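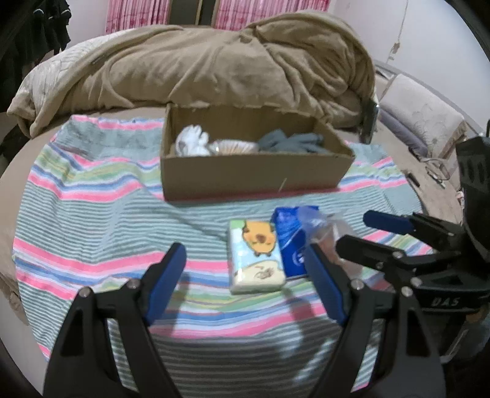 Who checks the ceasefire?

I have read the Koltberg text twice now, all 17 pages, and I still can't find the part where somebody gets in trouble for breaking it.

The two sides signed in June. Since then the monitoring mission has logged 155 violations, and the word it uses for almost every one is "incident." Shells land in an orchard outside Tridov: incident. An aid convoy sits at a checkpoint for nine hours and goes home: also an incident. You'd think there might be a second word by now.

Flora Carnegie wrote a long piece last week arguing that the deal is holding because the front line hasn't moved. I like her work and I think she's wrong on this one. The line didn't move much in the year before the deal either. What people in Tridov were promised was an open road, and the road has been open for civilians on so few days that the mission stopped putting the figure in its summary. I had to dig for it in an annex.

Then there are the observers. The plan called for 200. There are 97 on the ground, and by their own account they don't patrol after dark. Guess when most of the shelling gets reported.
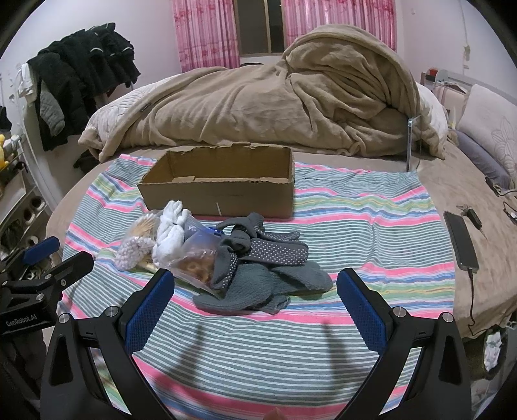 Towel, empty box, socks, cotton swabs and a snack bag.

Calum Menzies, in the comments on my last post, says I'm asking too much of a first agreement and that any pause saves lives. Sure, it probably does. I'd take a bad ceasefire over a good offensive. But I remember the last first agreement, and how the quiet months went into digging trenches and moving fuel. Both sides did it, and both put out statements about their deep commitment to peace while they did.

The next round of talks is supposed to cover prisoner lists and the road again. Leszek Zieliński is leading for the mediators, and he told reporters he was "encouraged by the tone." He was encouraged by the tone in June, too. I'd like to hear what he thinks of the annex.

If anyone has a copy of the map that goes with Article 6, please send it. The one on the mission's site still won't open.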